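Hi all, and thanks again for the extension on the paperwork. I know you like these to stay under two pages, so I'll try to behave (no promises once I get to the novel).

The big news first. The reading and reviewing project is past its halfway point, and we've now put up 13 full-length reviews of small press fiction on the Pletescombe site. Your grant pays the reviewers, and they've all been paid up to the end of January. A couple of them wrote back to say it was the first cheque they'd ever had for writing about a book, which made my week!

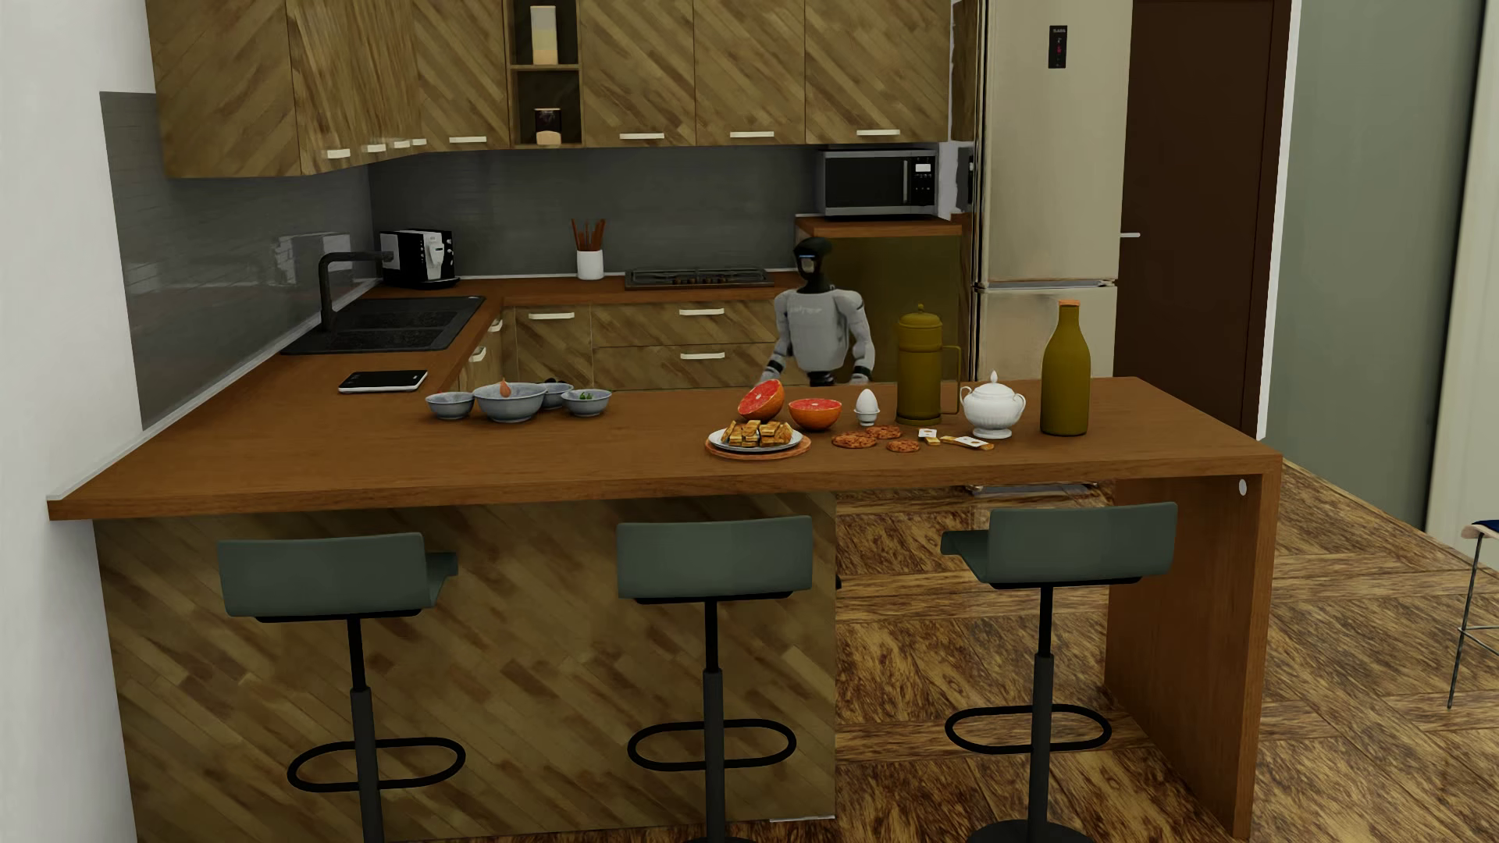

Image credit: Flalness

The longest piece so far is on Kravets, the debut I was raving about in my application. It's a family story set over one winter in a border town, and I'd worried it was too slow for our readers. I was wrong about that. The review has had 2299 visits, easily our best, and the comments under it are thoughtful and a bit quarrelsome in the way I'd hoped for. People can't agree about the grandmother. I think she's the most honest character in the book, but I've been told off for saying so, twice, by people who've read it more carefully than I have.

Some things have gone more slowly. I'd promised you a set of paired reviews, two readers on the same novel, and only one pair is finished. The trouble is mostly getting copies. Small publishers don't have many to give away, and the post from overseas has been dreadful. Janum, the poetry collection we meant to start with, took seven weeks to turn up and then one of the two copies was missing its last section. I've moved the remaining pairs to the second half and swapped in titles we can borrow or buy locally.

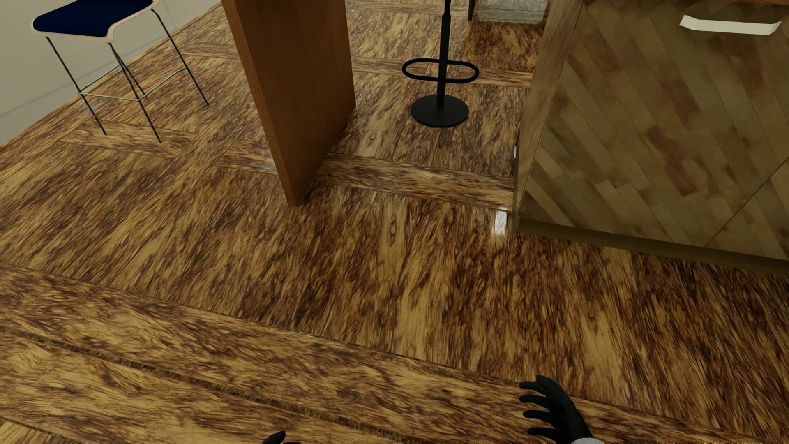

Words by Xolani Kekana

On to money. We've spent a little less than planned on books and a little more on editing, and the total is where it should be. The editing is worth every cent, in my view. Our newer reviewers tend to retell the whole plot (I did exactly the same when I started) and a second pair of eyes gets them to what they really thought of it. I'd like your okay to shift 400 dollars from the printing line to cover editing for the rest of the year, as we've dropped the printed booklet. A quick yes by email is fine.

Still to come are the translated fiction month, the remaining pairs, and a long essay on endings that I keep rewriting and that may, fittingly, never have one. I'm also behind on the reader survey. The questions are drafted, and I'll send them over for a look before they go up on the site.

Give me a ring if any of this needs more detail. Mornings before 10 are best.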